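Braltness Reading Program
Progress Report to the Coreck Fund
February 24, 2026

The grant has now supported two full rounds of new fiction and nonfiction titles for lending and group discussion. Purchases to date total 603 books against a target of 700. The remaining titles have been chosen, and orders will be placed once the spring catalogs are final.

Twenty-five reading groups are registered, and 24 of them met in December. The group at Jalledico postponed its meeting until its copies of the Ó Dálaigh story collection arrived from the distributor. It has since resumed its regular schedule.

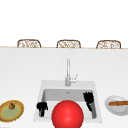
Demand has been strongest for crime novels and translated fiction. Memoir has moved more slowly than projected, and we propose to shift part of that allocation to short stories, where waiting lists are longest. The change would not affect the total budget, but under the grant terms it requires written approval from the Fund.

The printed discussion guides remain behind schedule. Four of the nine planned guides are complete, and two are with the copy editor. Drafts of the other three will be sent to the Fund for comment before printing.

A revised title list and a statement of expenses are attached.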